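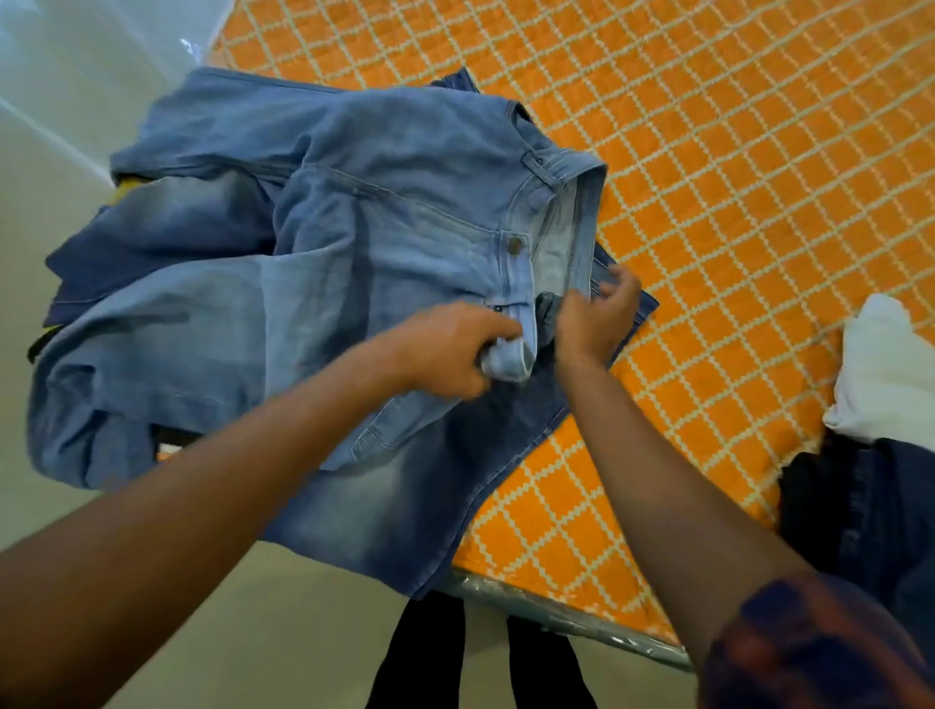

Speaker notes: second-hand clothes and what happens to them
Clallport Library, evening talk, 10 October 2024
Lamai Sombatkul

Start on time even if people are still coming in. Say hello, say where the toilets are, phones on silent.

Opening
Ask who has given clothes away in the past year. Most hands will go up. Then ask who knows where those clothes are now. Wait a moment before carrying on.

Say how I came to this. I ran the sorting room at the Nidside shop until June, and before that I worked the till. The talk covers what I saw there and what I have read since. I am not speaking for the shop.

What comes through the door
Bags come in mixed. Adult clothes, children's clothes, bedding, odd shoes, and things that should have gone in the bin. In one week last winter we weighed everything: 300 kilos in, 161 kilos on to the rails. The rest went to the rag merchant, apart from a small amount we had to throw out.

Pause here. People usually want to ask about the rag merchant. Tell them it is coming.

How a sorter decides
Check the places that wear first. Jumpers: elbows and cuffs. Shirts: inside the collar, under the arms. Trousers and jeans: fly, inside leg, hems. Do up the zip and undo it again. A broken zip on a good coat is worth mending. On a cheap pair of trousers it usually is not, because a tailor charges more than the shop could ask.

Faded denim sells. Denim gone thin between the legs does not. Pass round the two pairs from my bag and let people feel the cloth. Get them back before the break.

Smell matters more than stains. We did not have a washing machine at Nidside and most small shops are the same. If it smells of damp it goes in the rag sack.

Where the rest goes
The merchant we used, Vekholm, paid by weight. Rates go up and down, so don't quote one. Rag is sorted again at their end. Some is sold abroad as clothing, some is cut into wiping cloths, some is pulled apart for filling. Buttons and zips have to come off before it can be pulled.

Be fair about export. It gives people work and cheap clothes. It also sends poor stuff to places that then have to get rid of it. I don't have a tidy answer and should say so.

Read the short bit from the Panyasiri letter (yellow card). She runs a stall and buys by the bale without being able to look inside. Read it slowly. Skip the last paragraph if we are past half seven.

What you can do
Wash it and dry it fully before you bag it.
Tie shoes together.
Put rags in a separate bag and write RAGS on it.
Don't leave bags on the step overnight.
Ring first if you have more than a car boot full.
Mend small things now. A loose button takes five minutes.

If there is time: the coat with 53 pence and a bus ticket in the lining. Only tell it if the room is friendly.

Questions
Likely ones: do staff get first pick (no, we had to wait until it was on the rail), why are prices going up, what about online selling. On online selling, say the better labels now get sold at home first and the shops notice it.

Thank the library. Leaflets are by the door. Chairs need stacking before nine.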